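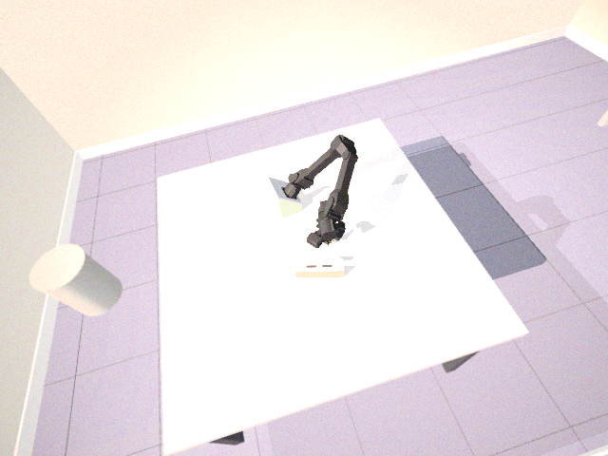
Remote demonstrators wanted (part-time, paid by the session)

Drikadard is looking for people who like getting a fiddly job right and don't mind doing it again straight after. We teach robot arms by showing them. You sit at a desk, take hold of a hand controller and drive the arm through a task in simulation, and everything it does while you steer becomes training material.

No robotics background needed! Our best demonstrators so far have come from sewing, dental work, baking and a lot of video games, and they all took a while to get used to having a gripper for a hand. What we care about is steady, natural movement. If you overshoot and correct yourself, we usually keep that too – a learner that only ever sees perfect runs has no clue what to do when it drifts off course.

What you'd be doing

Most sessions are tabletop work with a single arm: come down over a small flat piece, close the gripper, lift, carry, set it down where the task card says. Each run is short. You log whether it went well, add a line if something felt off, reset and go again. The whole set we're building, called Inness, needs 1,000 good runs, and we have 400 of them.

Later on, a smaller group will move over to Ernov, where you guide a real arm by hand, standing next to it. That part is in person only and is a lovely change from the screen. Tell us if you're interested.

What you need

A quiet room and a reliable wired internet connection
A desktop or laptop bought in the last few years (we lend you the controller)
Two free blocks a week, daytime or evening
Comfortable reading written instructions in English
Age 18 or over

Left-handed people are very welcome – we have far too few. If you use adaptive equipment, write to us first and we'll work out a setup together. We've done it before and it went well.

Training and pay

You start with a paid practice block of 100 runs, spread over as many days as you like, with one of us on the call for the first few. After that you book your own hours. Practice and regular sessions are paid at the same hourly rate, and a failed run is paid like any other.

How to apply

We have 15 places in this round. Send a few lines about yourself and something you do well with your hands to Chie Hamada, demonstrations lead, through the contact form. No résumé, please. Applications are open until Sat 16 April, and Chie answers every one herself, so give her a few days.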